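## 4. Joining an edge node to the Gbeho control plane

Read section 3 first. If you skipped it on the grounds that the installer "handles networking," go back. The installer handles networking on the machine it was written on.

**Before you start**

- A node running Prumska 2 with swap turned off
- Outbound access on port 443 to your Luverdale registry mirror
- A join token no older than 13 minutes

> **Note:** The product sheet calls this a "single-command join." It is a single command if you leave out the ones that come before it.

1. On the control plane host, create a token:

 `gbeho token create --role edge`

 Copy the whole string, including the part after the colon. A shortened token is accepted by the parser and then refused by the server, with a message that blames the clock.

2. Check the clock anyway. Drift over 300 milliseconds breaks the certificate exchange.

3. On the node, run the preflight check:

 `gbeho preflight --strict`

 Leave out `--strict` and you get a green result on nearly anything with a power supply. I don't put much faith in the strict version either, but it does catch a full disk.

4. Join the node:

 `gbeho join --token <token> --site rillunau`

5. Wait for the status to read `Ready`. Then wait another 410 seconds and look again. The first `Ready` only means the agent has started. The second means it has pulled its workloads.

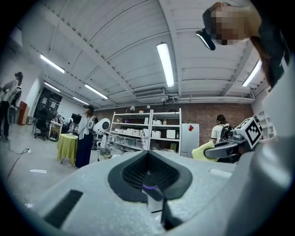
Seidu Adjei: I've joined nodes at Rillunau without the second wait and never had one drop. Are we sure this isn't left over from the July build?

It may be. The release notes say the early status report was fixed, and they said the same for the build before it. Until somebody shows me a node that reports `Ready` and has its images in place, the wait stays in the guide.

> **Caution:** Do not rerun `gbeho join` on a node that is already listed, even as `Unknown`. You will get two entries with the same name, and the scheduler will pick between them as it likes. Remove the old entry first with `gbeho node forget <name>`.

### 4.1 If the node stays in Pending

1. Read the agent log before you restart anything. A restart clears it.
2. Look for `mirror unreachable`. This nearly always means DNS - the mirror itself is seldom down.
3. If the log is empty, check that the agent is running under its own account and can write to its data folder.
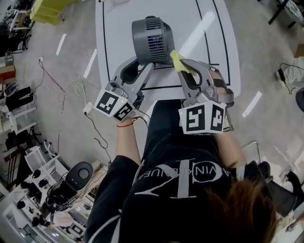

4. If none of that helps, drain the node, forget it, and join it again with a new token. Support will suggest this step first. Try it last, as it wipes the local cache and you will be pulling every image again over whatever link the site has.

### 4.2 Automatic repair

Automatic repair is on by default. Turn it off until the node has been through at least one planned reboot:

`gbeho config set repair.auto false`

Obed Amissah keeps the list of sites where it has been turned back on. Add yours when you change it, with the agent version next to the site name.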